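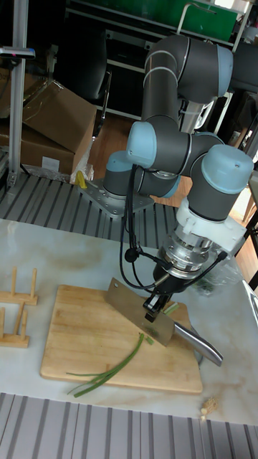 Effie Dunbar

Cuaderno de taller, julio de 2021

Lunes. Tarea del cebollino, o cebolleta, o como la quiera llamar cada uno en la hoja de registro (pido por favor que nos pongamos de acuerdo, hay tres nombres distintos para la misma carpeta).

Dejo escrito lo que pienso antes de que Hemant me convenza otra vez. Llevamos 574 demostraciones de corte y sigo sin ver qué le estamos enseñando al brazo. El plan de Clillero dice 3.000 para octubre. Puede que salgan. Lo que no me creo es que las últimas mil arreglen lo que no arreglan las primeras.

Configuración de hoy: pinza de dos dedos agarrando el cuchillo ancho por el lomo, el mango queda libre hacia fuera. Tabla de bambú sobre la mesa blanca, tallos largos tumbados en la tabla, el filo apoyado. Teleoperación con el mando Usgate toda la mañana, guiado a mano por la tarde. Sigo prefiriendo guiar a mano, aunque canse más. Con el mando no siento la tabla y acabo apretando de más o quedándome corta, y los dos errores quedan grabados como si fueran la manera correcta de cortar.

Mañana, mando: 34 episodios, de los que yo tiraría casi la mitad. Hemant tiraría 2. Ahí está toda la discusión. Para él un corte en el que la hoja baja, se para, duda y vuelve a bajar es «variabilidad natural». Para mí es una operadora que no ve bien la profundidad en la pantalla. Si el modelo aprende a dudar será porque yo dudaba, y luego alguien enseñará el vídeo diciendo que el robot «evalúa el contacto».

Tarde, a mano: los cortes me parecen más limpios, pero el brazo en modo libre pesa en la muñeca y la trayectoria me sale en arco. Lo comparé con el registro de la mañana y no se parecen en nada. No sé si mezclar las dos cosas es buena idea. En la reunión se dio por hecho que sí. Pregunté en qué se basaba y la respuesta fue que en Stomard lo hacen así, cosa que no es un dato.

Sobre el agarre por el lomo. Funciona para bajar recto. Para deslizar la hoja, como haría cualquiera en su cocina, no me fío: noto que el cuchillo quiere girar entre los dedos de la pinza. No lo he medido, es una impresión, y la apunto como impresión. Propuse una pieza impresa que abrace el mango. Hemant dice que entonces ya no es «un cuchillo normal». De acuerdo, pero nadie coge un cuchillo normal así.

Los cables de la muñeca cuelgan en bucle alrededor de la pinza. Quedó pendiente la semana pasada recogerlos con velcro y sigue pendiente. En las poses con mucho giro me paso la mitad del tiempo vigilando el cable en vez del corte – y eso también se graba, claro, en forma de movimientos raros que nadie sabrá explicar dentro de tres meses.

La verdura. Los tallos de la bolsa son todos distintos y eso está bien. Lo que no está bien es cómo los coloco. Me di cuenta a media tarde de que los pongo siempre en la misma dirección porque me resulta cómodo para mi brazo derecho. Si evaluamos con los tallos puestos igual, saldrá estupendo. Quiero que la evaluación la prepare otra persona, sin ver mis episodios. Lo pedí ya una vez.

Restos: hay que limpiar la mesa entre tandas. Quedan trocitos pálidos en la esquina (¿ajo?, ¿cebolla?) y trozos verdes sueltos en la tabla. Si se quedan, que se queden siempre; si se limpian, que se limpien siempre. Lo que hacemos ahora depende de quién tenga prisa. Lo mismo con los dos soportes de madera de la izquierda: no forman parte de esta tarea y están en todos los episodios de hoy. O los quitamos o los movemos de vez en cuando. También conviene cerrar la caja de cartón de atrás, que tiene una solapa levantada.

Probé al final a reproducir uno de los episodios de la tarde, sin modelo, solo repetir la trayectoria. Cortó. Cambié el tallo por otro más fino y cortó también. Hemant muy contento. Yo apunto que una reproducción a ciegas corta cebollino, así que cuando la política corte cebollino habrá que demostrar que hace algo más que eso. Propongo que esa repetición sea nuestra línea base y que figure en todas las tablas. Si no la superamos, se dice.

Pendiente:
– velcro en los cables (yo)
– criterio escrito de descarte, una página como máximo (Hemant y yo, a ser posible sin gritar)
– separar carpetas mando / a mano hasta decidir
– preguntar a Işık si el registro de fuerza de la muñeca se guarda o solo se muestra en pantalla; en dos ficheros que abrí la columna estaba a cero
– afilar el cuchillo, o dejar constancia de que no se afila

Añadido de Hemant, a lápiz: «Los 34 se quedan hasta que haya criterio escrito. Lo de la línea base me parece bien.»

Vale. Los dejo, marcados en amarillo.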